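# Was in so ein Mäppchen alles passen soll

Im Januar hat Fathima Barua ihren Schreibtisch in Zundow ausgeräumt und behauptet seitdem, man könne einen ganzen Arbeitstag mit einem einzigen Mäppchen bestreiten. Ich habe da meine Zweifel. Bei Salasa verspricht der Katalogtext Platz für bis zu 80 Stifte, und wer schon einmal 6 Textmarker samt Schere in so eine Hülle gestopft hat, weiß, was von solchen Angaben zu halten ist. Sandra Whitlock hat mir trotzdem ihre Liste geschickt: zwei Bleistifte, ein Radierer, ein Lineal, Kleber, Büroklammern. Das Lineal passt schon mal nicht, es sei denn, man kauft das kurze von Garside, mit dem man dann keine A4-Seite mehr anlegen kann.

Der Anspitzer von Valetti soll laut Packung 80 Spitzungen lang scharf bleiben. Wer zählt das nach? Ich nicht. Meiner fing lange vorher an, die Minen abzubrechen, und liegt jetzt in der Schublade bei den anderen. 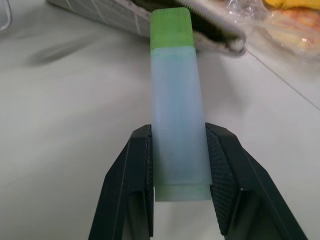 *Schmal, hochkant, grüne Kappe, milchiger Körper: ein Behälter im Format eines Klebestifts. Dahinter eine hellgraue Stoffhülle.*

Ob man so etwas täglich mitschleppen muss, bezweifle ich. Fathima sagt ja, Sandra sagt auch ja, und bei mir trocknet Kleber grundsätzlich ein, bevor er leer ist. Gegenbeweise bitte per Mail.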